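Reviews > Hand Tools > Cordless Screwdrivers

Stekum cordless screwdriver, blue
Reviewed by Gheorghița Coman

I bought this screwdriver in September, when the Sokari shelf came in a flat box with a very bad little key. It is light and it sits well in a small hand. Charging takes 4 hours – too long for me, I always forget to plug it in the evening before.

For cupboard hinges, battery covers and toy repairs it does the work. In hard wood it becomes slow and I finish the last turns by hand. The bit holds firmly.
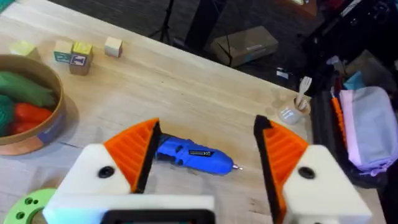
The button is a little stiff, so my thumb was tired after eight screws. I would also like a colour less shiny, as the casing shows every fingerprint. For the price I am still satisfied and I would buy it again.

3 stars out of 4

Recent reviews
Jakubowski folding step stool
Gindness glue gun, two months later

Contact us | © Stekum Reviews Corner | Back to top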